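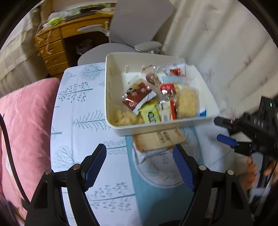 Snack bin task, left unit's view. Both grippers in, fingers open, wrapped bread or cracker pack on the clear plate in front of the bin.

**October, bench notes, hand-held pair. Logged 14:20, additions in the evening.**

Fault: left and right streams drift apart during a take. First noticed by Suqin on replay. The left gripper closes on a packet and the right gripper's width trace is already opening for the next one, although on video the two overlap. Seven takes affected out of the afternoon block. All seven are pulled from the Himusham set and sit in the quarantine folder. Do not merge them.

What was checked, in order:

1. Clock sync at start of take. Fine. Both units agree to within a frame on the opening clap.
2. Dropped frames. None on the left. The right has gaps, always in short bursts, never in the first minute.
3. Cable on the right unit. Swapped with the spare. Bursts still there, fewer of them.
4. Host port. Moved the right unit off the shared hub and on to its own port. Bursts gone over two full takes.
5. Put the original cable back, own port. One burst, when the operator reached across to the far side of the bin.

So two faults, one hiding the other. The hub is saturating, and the original right cable is marginal at the handle end when it is pulled sideways. I had written "hub, closed" after step 4 and was wrong. Gaurav insisted on step 5.

The logger makes it worse. When frames are missing it does not leave a hole, it writes the next good frame against the next expected timestamp, so everything after a burst slides early. Worst take: 1420 ms of slide by the end. The width encoder has the same problem as it is stamped from the same counter. Þórey is changing the logger to use the device stamp and to abort the take if a gap exceeds 600 ms. Until that is in, the hub stays off the bench.

Separate matter, safety. In one take the right cable snagged during a reach and the operator pulled against it. No injury, nothing broken. Cables are to be clipped at the forearm from now on, with enough slack for the far corner of the table. Check the slack by doing the reach before recording.

Policy side: Tarun had already trained a short run on data including three of the bad takes. On the Damano arms it let go of packets early over the plate, every time with the right arm. Consistent with the slide. He is retraining without them and will keep the bad checkpoint for comparison.

Not explained yet: why the left unit never dropped on the same hub. Port order is my guess. Sebastián wants to try it with the units swapped over, which is half an hour's work.

To do:

- Bin the original right cable. Cut the plug off first so it does not come back.
- Order two replacements from Justel, angled plug.
- Rerun the gap check over everything recorded with the hub, not just this block. Script is in tools, needs the new path.
- Re-record the seven takes with the same bin layout.

21:05. Gap check running. First batch clean, second has one take to look at by eye.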